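To: gripper-users list
Date: 22/02/2026
Subject: Re: Finger pads for small drawers, foam or bare?

> We have been running the Ilberg hand-held grippers since October with
> the bare fingers they came with. Fine on blocks and cups. On anything
> with a small pull or a slick face we lose the grip partway and the
> operator has to go back for a second try. Has anyone compared padded
> fingers with bare ones on drawers? Also curious whether people are
> using one gripper or a pair for this, and whether the wrist view is
> any use once the fingers are close in. We are on the Ghauri controller
> if that matters.

We spent a fair bit of time on this over the summer, so I'll write down what we did. Our grippers are not Ilbergs, but the opening is close enough that I'd expect most of it to carry over.

The test object is a clear smoked plastic drawer organiser. We picked it over a wooden one for two reasons. It is light, so it slides if you pull the drawer off-axis, and the cameras have trouble with the tinted walls. If a setup can handle that, an ordinary desk drawer is easy. It sits on a white board on the work table and we don't tape it down.

We worked two-handed, a gripper in each hand. One steadies the case and the other goes for the handle.

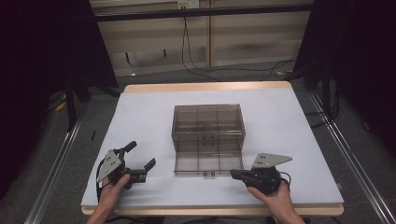
Two-gripper setup at the table, left fingers open.

We ran 772 pulls in total, split between bare and padded fingers and spread over seven operators. A pull counted as good if the drawer came out on the first grasp and the case stayed put. Bare fingers were good on a bit over half. Padded fingers got to 88 per cent. I haven't broken it down by drawer yet, but the bottom one was clearly the worst for everybody, as you have to bring the gripper in almost flat to the table and the body fouls on the board before the fingers get to the handle.

The pads are dark foam stuck on the inner faces. We tried two thicknesses. The thick one holds better but you lose opening, and on a small handle it hides what you are doing. We stayed with the thin one. The adhesive lets go at the tip first. We got up to a week out of a set before the edge lifted, less if people were dragging the fingers along the table. Wipe the faces with alcohol before you stick anything on, and leave them overnight.

On the wrist view: yes, it's useful, but the fingers take up both bottom corners and whatever is between them and the lens is gone. With a drawer pulled out you lose part of the tray behind the right finger. If you want to pick something out of a compartment afterwards, back off and come in again from above. 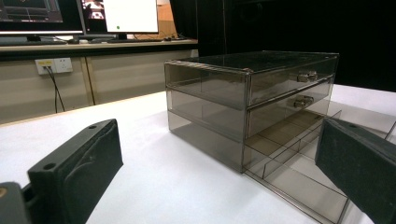 Gripper camera view with the bottom drawer out.

The other thing to watch is the background. The black curtain on one side is good, as the top edge of the case shows up against it as a bright line. Monitors are not so good. We had a run where our tracking kept picking up features on a screen whenever a window changed, and we had to throw that lot out. Either turn the screens off or face the table the other way. We now do a mix on purpose, but only after the offset was sorted.

Regarding one gripper or a pair, we did a short set with one only. The case walked across the board on most pulls. You can fix that with a rubber mat underneath, but then you are testing the mat. I'd go with a pair if you have them.

We don't have a Ghauri here so I can't help with that side. We log through Clurkeo and the only trouble was the left and right clocks drifting apart over a long session. Restarting both between operators took care of it. If the Ghauri stamps both grippers off the one clock you won't see this.

Still to do: the Joltness pads, which are a moulded rubber with ribs. A set is on order. They screw on, so the lifting problem should go away, but I'm told they add a fair bit to the finger thickness. I'll post numbers when we have the same count of pulls on them.

What handle size are you working with? Ours are two small knobs joined by a bar, and I suspect a flat lip would favour the bare fingers more than our results suggest. If you have a lipped drawer handy and could run even a short set, I'd like to see it.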